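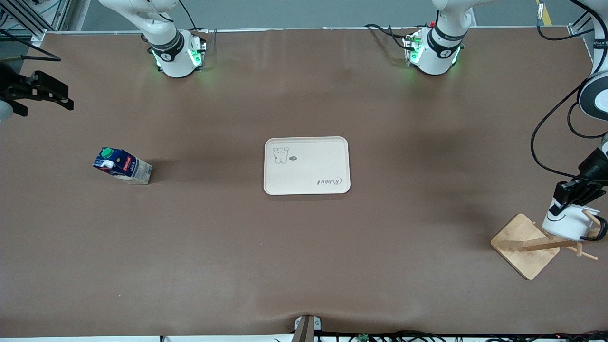 18/12/2020

Mug tree day on Gosling. Both arms came up green on the second try, after I reseated the connector Alfie warned me about in June (yes Alfie, you told me so). I went with 152 mm for the approach height over the pegs and dropped the closing speed on the left gripper to 6 — slower than I'd like, but the mugs are Trevor's and he counts them!

The handle is still the hard bit. Hanging wants it lined up with the peg before the wrist starts to turn, and the tree sits at an angle, so the old Hirgate offsets are no use and I've started a fresh file. Left arm only for now. The right one can stay parked near the edge until I've got the collision margins sorted out, and the carton and the rabbit tray come after that.

Paper is puckering by the front clamp again. Trevor Lambert has a wider roll at Civholm, so I'll ask him to bring it over.

Log is at 251 lines, mostly me nudging the same waypoint back and forth. Next time: tidy the cables along the front, and get that little green board into a box before one of us leans on it.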